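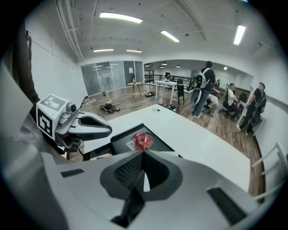
The Great Warranty Purge

Filed under: Household Grumbling
June 2021
4 min read

I have been keeping the paperwork for a Lakeo dehumidifier that died two apartments ago. I know this because last month I decided to go through the accordion file, a thing I bought to get organized and have used ever since as a place to put paper so I don't have to look at it.

It has 27 pockets. Whoever labeled them (me, in a better mood) gave one whole pocket to "Manuals, Misc." and another to "Misc. Manuals," and I can report that the two collections do not overlap. The first has the dehumidifier, a Petrauskas space heater and a booklet in five languages for a clock radio. The second has everything else I have ever plugged in.

My neighbor Abelardo Castaño keeps no manuals at all. When something breaks he takes it apart on the back steps, and when it's in enough pieces he buys a new one. I used to feel superior about this. Then my Skovico blender quit in October, eleven days after the warranty ran out, and I stood there holding a receipt in mint condition that was good for nothing. The customer service person was very kind and offered me ten percent off another blender that would presumably do the same.

So the rule was going to be simple: if I no longer own the thing, the paper goes. I got through one pocket that way and felt wonderful. Then I hit the extra screws.

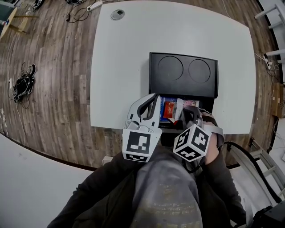
Every manual, you see, comes with a little bag stapled to it. Mine hold Allen keys, felt dots, a plastic wedge, and one spring I am afraid of. The bags aren't labeled, so throwing one out means being sure it doesn't belong to the bookcase, and I have never been sure of anything about that bookcase. It's a Durico. It leans. For all I know the part that would stop it leaning has been in "Misc. Manuals" the whole time.

I put the bags in a coffee can. Abelardo says this is how it starts.

The receipts were worse, in a quieter way. Most of them have faded to blank, so I've been carefully storing slips of shiny white paper through three moves. One was still readable: $300 for a mattress I remember as costing a fortune and sleeping like a parking lot. I kept it a while longer than it deserved, then put it in the recycling, then read that you can't recycle that kind of paper and had to go fish it out again.

The file is down to nine pockets in use. The dehumidifier booklet is still in there. It has a very good page on mold.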